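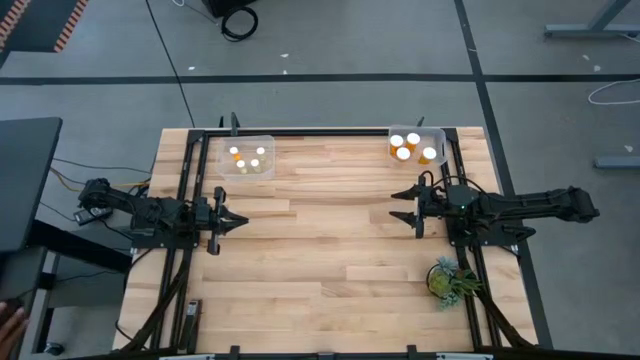

4. Setting Up the Clekby Weekly Pill Organizer

Read this section before you fill the organizer for the first time. Allow 40 minutes for the first fill. Later fills go faster.

4.1 What you need

The Clekby tray with its seven day strips
The label sheet from the lid pocket
Your current medicine list
All of your prescription bottles
A soft pen (ballpoint does not hold on the labels)

If you do not have a current medicine list, ask your pharmacy to print one. Do not work from memory, and do not copy an old list without checking it.

4.2 Preparing the tray

1. Wash the day strips in warm water with a little dish soap. Do not put them in the dishwasher. The hinges warp above 78 °C.
2. Let the strips dry completely with all lids open. Overnight is best.
3. Slide each strip into the tray from the left until it clicks. The raised dot on each strip faces you.
4. Write your name and the pharmacy's phone number on the large label and press it onto the underside of the tray.

CAUTION: The day strips are not child-resistant. Once medicine has been moved into the tray, store it in a locked cabinet or somewhere children and pets can't reach.

4.3 Checking your bottles

Wash and dry your hands, then set the bottles out on a clean, dry surface with good light.

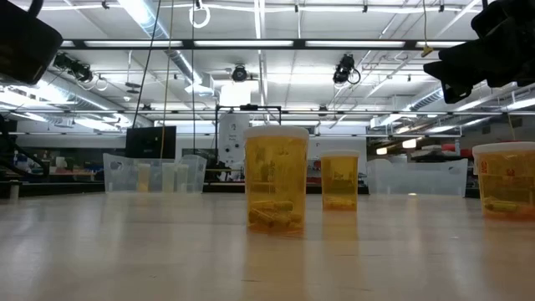 5. Compare each pharmacy label with your list. Name, strength and time of day must all match.
6. Check the discard date. Take anything past its date back to the pharmacy.
7. Set aside anything that must stay in its own container. This includes tablets that dissolve on the tongue, medicine that has to be kept cold, and anything marked "keep in original package."
8. Set aside medicine you take only when needed. It does not belong in a weekly tray.

NOTE: If a refill looks different from the last one — another color, another shape — call the pharmacist before you put it in the tray. Pharmacies change suppliers and the difference may be harmless, but check first.

4.4 Filling

9. Open one bottle. Leave the others closed.
10. Fill that medicine across all seven strips, in the compartments for the right time of day.
11. Close the bottle and move it to the other side of your work surface.
12. Cross the medicine off on your list and go on to the next bottle.
13. When the last bottle is closed, check every compartment against the list. Compartments for the same time should match from day to day unless your list says otherwise.
14. Press each lid down until it clicks.

If you are interrupted partway through a medicine, empty the compartments you are unsure of and start that medicine again. Do not guess.

Keep the original bottles until they are empty. You will need the labels for refills, and a hospital or clinic may ask to see them.

4.5 Setting the reminder

The reminder clip (part 323) fits the rail at the back of the tray.

15. Pull the tab from the battery door. The clip beeps twice.
16. Hold SET until the hour flashes. Use + and − to set the clock, then press SET again.
17. Set up to four alarm times. An alarm you do not need should be left at "--:--".

The alarm repeats every 15 minutes until you press OK. Pressing OK stops the sound only. The clip can't tell whether a compartment has been opened.

For missed doses, follow the leaflet that came with the medicine or call your pharmacist. Do not take two doses together to catch up unless you have been told to.

Cleaning and battery replacement are covered in section 5.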